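Rechercher un article, un atelier... OK

« Le petit bazar, ça se range dans un pot » : une matinée chez Laltik

Mercredi, neuf heures. Deuxième étage, au-dessus de la cour Magyar, pas d'ascenseur. La responsable de l'atelier Laltik a déjà les manches remontées et un café qu'elle ne boira pas. On parle debout, vite, elle a une livraison à midi. Laltik, pour ceux qui n'ont pas lu notre papier de septembre : un atelier de quartier où l'on répare des jouets, des petites choses en plastique, des boîtes de jeux incomplètes. Au départ c'était deux tréteaux et une porte posée dessus.

« La porte, je l'ai gardée trop longtemps. Elle avait un creux pour la poignée. Tout ce qui était rond finissait dedans. » Elle rit. Puis, plus sérieuse : « On passe nos journées sur cette surface. J'ai mis plus de temps à choisir la table que le local. »

La nouvelle est en bois clair, en lamelles collées, comme un billot. 200 cm de long, 40 mm d'épaisseur. Achetée chez Pandden, un menuisier qui vend ses plateaux déclassés. Pourquoi du clair ? « Pour voir ce qui tombe. Un bout de plastique vert sur du bois pâle, vous le retrouvez. Sur du noyer, allez-y, cherchez. » Le stratifié blanc, elle y a pensé aussi, une semaine. Trop de reflets sous les lampes, et puis ça sonne creux quand on pose un outil. « C'est bête mais le bruit compte, toute la journée. »

L'entretien ? De l'huile, deux fois par an. Avant, un ponçage au grain 100, à la main, dans le sens des lamelles. Le vernis, elle n'en veut pas. « Une goutte de colle sur du vernis, vous tirez, tout part avec. Sur l'huile on gratte, on reponce un peu et c'est reparti. » Il reste des traces. Elle les connaît presque par coeur, celle de la peinture, celle d'un fer oublié.

Le vrai sujet pour elle, pourtant, c'est ce qu'on pose dessus. Les petites pièces. Capuchons, boutons, morceaux de dînette, fausses feuilles, tout ce qui n'a pas de boîte à soi. Chez Laltik, ça va dans un pot, et le pot va sur la table.
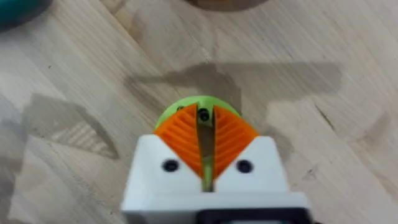
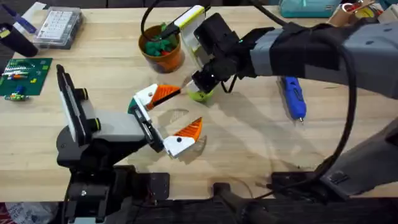
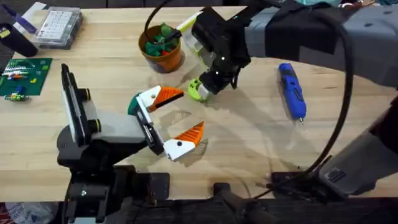
« J'ai eu les casiers, les tiroirs transparents, les étiquettes. Très joli. Personne ne remettait rien dedans. » Un tiroir, explique-t-elle, il faut l'ouvrir, donc poser ce qu'on tient, donc réfléchir. Un pot est ouvert. On lâche au-dessus et c'est rangé. Le tri fin, elle le fait après, en fin de journée, quand elle n'a plus la tête à coller quoi que ce soit.

Quel genre de pot, alors ? Large. Pas trop haut — « la main doit toucher le fond ». Un gobelet en plastique fait l'affaire s'il ne bascule pas. Le verre, interdit depuis un incident qu'elle préfère ne pas raconter. Les couleurs peuvent être mélangées, ça ne la dérange pas du tout. « Le vert avec le rouge, et alors ? Je trie par usage. Ce qui se recolle, ce qui se visse, ce qui sert à remplacer. »

Place du pot : vers le fond du plateau, jamais au ras du bord. Devant, on travaille. Les outils électriques se couchent sur le côté, la pointe tournée ailleurs que vers le pot, surtout si ça chauffe. Elle l'a dit trois fois pendant l'entretien. Pour les câbles, même agacement que tout le monde, elle les fait passer loin des pots quand elle y arrive. « Un fil qui accroche un gobelet, c'est une demi-heure à quatre pattes. »

Et le budget ? Elle hésite. Le plateau, 200 euros, transport compris parcequ'elle est allée le chercher elle-même, avec la camionnette d'un voisin. Les pieds viennent d'une ancienne table de couture. Les pots, rien, de la récupération. « Si quelqu'un commence chez lui, qu'il mette l'argent dans le plateau. Le reste se trouve. »

Un regret quand même. La hauteur. Elle aurait pris plus haut, son dos le lui rappelle tous les soirs. Des cales sont prévues, « cet hiver ou le prochain ». Elle voudrait aussi un second plateau, plus court, pour la peinture, histoire que les couleurs restent d'un seul coté de la pièce.

Onze heures et demie, le téléphone sonne, la livraison est en avance. Elle descend. On l'entend dans l'escalier demander si quelqu'un peut tenir la porte.

À lire aussi dans Atico
Huile ou cire : ce que disent les menuisiers
Pandden, le menuisier qui vend ses plateaux déclassés
Réparer une dînette sans tout repeindre
Cour Magyar : les ateliers étage par étage
Tréteaux d'occasion, ce qu'il faut regarder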